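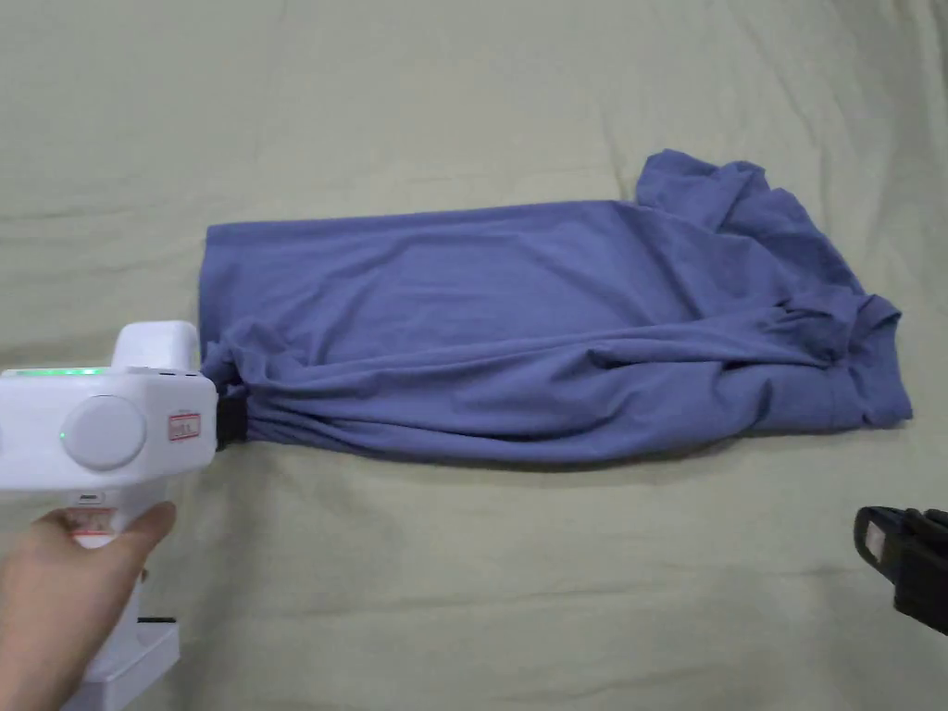 **HOW STUFF IS MADE | Cloth and Color**

# Why Is Your T-Shirt So Stretchy?

Grab the bottom of your T-shirt and give it a gentle tug. It stretches! Let go and it springs back. Now try the same thing with a bedsheet. Hardly any stretch at all, right? Both can be made from cotton, so what's going on?

The secret is in the loops.

## Over and under

Most bedsheets are *woven*. Long threads called the **warp** run one way, and threads called the **weft** cross them, going over, under, over, under. The threads are already pulled nearly straight, so there isn't much room for them to move.

## Loop after loop

T-shirts are *knitted*. The yarn bends into rows of tiny loops, and each loop is pulled through the one before it. When you tug, the loops change shape -- they get wider or longer -- and the whole cloth stretches with them. Wow!

You can see this for yourself with a magnifying glass. Look at the outside of a plain T-shirt and you'll find rows of little V shapes. Look on the inside and you'll find bumps. Those are the very same loops, seen from the back!
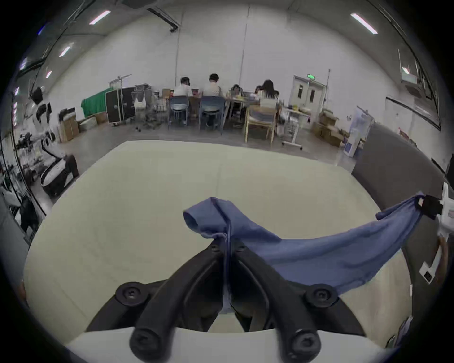
*Soft blue cloth, pinched and pulled.*

## A giant sock of cloth

At the Derkach knitting mill in Tresville, the big machines are round. Solomiia Harasym looks after one with 452 needles in a ring, every one of them with a tiny hook for catching yarn. The cloth comes out as a long tube, like a sock for a giraffe!

"Kids always want to crawl through it," she says. "I did too, the first time I saw it."

## Try it: the stretch test

You'll need a ruler, a friend, and an old T-shirt (ask first!).

1. Lay the shirt flat and smooth it out.
2. Hold two spots four inches apart, going across the shirt.
3. Pull gently while your friend measures.
4. Do it again going up and down.

Which way stretched more? On most T-shirts it's across -- loops love to spread sideways. Now test a sock, a pillowcase, and a pair of jeans, and write down which one wins!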